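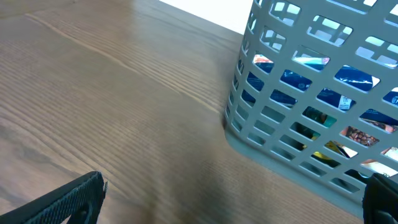

The letter from Yeoman came in September, on paper so thick it had trouble folding. It told me that my 832 shares would soon be worth a good deal more, and that the reason was Drusia.

I had heard that before. Three years earlier the reason had been Rillidel, where people were going to buy scooters by the boatload, and did, until the money there lost a third of its value over a long weekend. Yeoman sold just as many scooters afterward. It brought home a lot less for them. The letter that year used the word "headwinds" four times.

I took the new one to the shareholders' meeting and sat near the back, next to a man eating a roll out of his coat pocket. The chairman put up a map. Drusia was green. Everything Yeoman hoped for was green.

"Seventy percent of our growth," he said, "will come from this one market."

"Does he mean growth they've had?" the man with the roll asked me.

"Growth they'd like," I said.

When the questions came I put my hand up. I asked what currency the dealers in Drusia paid in. The chairman said they paid in the local currency, which had been remarkably stable. I asked for how long. He looked at the finance director, who looked at the map.

"Since spring," the finance director said.

A few people laughed. The chairman said the company had hedged. I asked how much of it, and he said a prudent share, and moved on to a woman who wanted to know why the new model came only in gray.

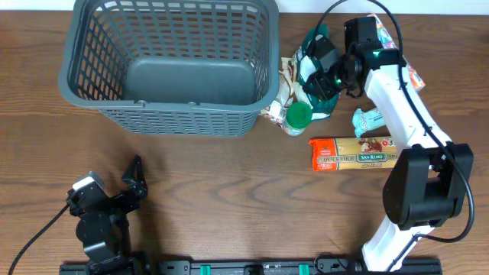

Empty gray basket on the table, with groceries beside it.

Afterward there was coffee. A young man from the Iltevis brokerage told me I was thinking about it the wrong way. His firm had a target of 1000 on the stock. It was trading at roughly half that.

"What was your target before Rillidel?" I asked.

He had to think. "1000," he said.

"So you're consistent."

He gave me his card anyway. I used it on the train to keep my place in the annual report, at page 100, where the notes on foreign exchange began in type the size of poppy seeds. I read them twice. The prudent share was a tenth.

I would like to say I sold everything the next morning. I sold half. My father had bought those shares when Yeoman still made plows, and he used to say the company was run by fools but the plows were good. I rang the broker and gave the order, and she asked if I wanted to put the money into anything else.

"What have you got?" I said.

She said there was a fund that was doing very well in Drusia.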